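4.2 Vergleich der Greiferfinger in der Küchenumgebung

Für den zweiten Teil der Versuche wurden die beiden Fingersätze Asley und Kukgate in einer gewöhnlichen Wohnküche erprobt. Der Satz Asley ist starr und an der Innenseite eben, Kukgate gibt an der Spitze unter Last leicht nach. Alle übrigen Bestandteile des Aufbaus blieben gegenüber Abschnitt 4.1 gleich, ebenso die Regelung mit Plilau und die dort angegebenen Grenzwerte für Kraft und Geschwindigkeit. Die Steuerung erfolgte durchgehend per Teleoperation, da die Unterschiede zwischen den Fingern nicht durch Fehler der Greifplanung überlagert werden sollten.

Der Arbeitsraum umfasst die Arbeitsplatte und den Bereich neben dem Herd. Gegriffen wurde an Schalen, Bechern und flachen Kunststoffteilen, deren Ränder sich in Höhe und Wandstärke deutlich unterscheiden. Insgesamt gingen 1.371 Greifversuche in die Auswertung ein. Ein Versuch galt als gelungen, wenn der Gegenstand angehoben und ohne Nachfassen wieder abgesetzt wurde.

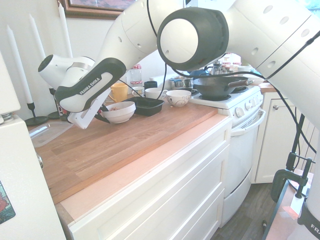 Abbildung 2: Versuchsaufbau in der Küche. Ein Franka-Emika-Arm mit weißen Greiferfingern nahe einer weißen Schale auf der Arbeitsplatte; rechts ein Teil eines zweiten Arms.

Niilo Miettinen wandte nach Durchsicht einer früheren Fassung ein, die Erfolgsquote allein sage bei Schalen wenig aus, denn ein starrer Finger könne den Rand auch dann noch halten, wenn er ihn um mehrere Millimeter versetzt fasse; man müsse die Lage nach dem Absetzen mit angeben. Wir haben diesen Einwand übernommen und die Abweichung der Endlage als zweites Maß aufgenommen.

Bei hohen Rändern lagen beide Fingersätze dicht beieinander. Deutlicher wurde der Unterschied bei flachen Teilen, die fast ganz auf der Unterlage aufliegen. Asley schob solche Teile häufig vor sich her, Kukgate kam öfter unter die Kante, verlor sie aber beim Anheben eher wieder. Die Abweichung der Endlage war bei Kukgate in allen Objektgruppen größer — ein Preis der Nachgiebigkeit, den wir in dieser Höhe nicht erwartet hatten.

Getrennt davon wurde die Handgelenkkamera Ejigu untersucht. Sie sollte kleine Partikel auf gemaserten Holzflächen so abbilden, dass der Bediener die Fingerspitze daran ausrichten kann. Schwierig sind dabei helle Krümel auf hellem Holz, besonders wo das Licht stark einfällt und die Maserung ausbleicht. Dunkle Stellen im Holz wurden von zwei Bedienern mehrfach für Partikel gehalten.
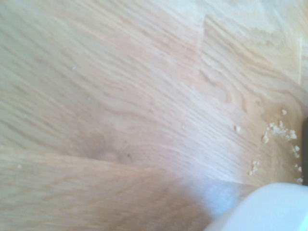 Die Belichtung wurde für alle Durchgänge fest eingestellt. Eine automatische Anpassung hatte in Vorversuchen dazu geführt, dass die Helligkeit sprang, sobald ein weißer Finger einen größeren Teil des Bildfelds einnahm. Mit fester Belichtung blieb das Bild ruhig, allerdings gingen in den hellsten Bereichen Einzelheiten verloren. Bei schneller Bewegung kam Unschärfe hinzu, weshalb die Bediener vor der letzten Annäherung meist kurz anhielten. Diese Pausen sind in den Zeiten der Auswertung enthalten.

Sieben Durchgänge mussten wegen einer unterbrochenen Bildübertragung verworfen werden. Sie betrafen beide Fingersätze und wurden nicht wiederholt.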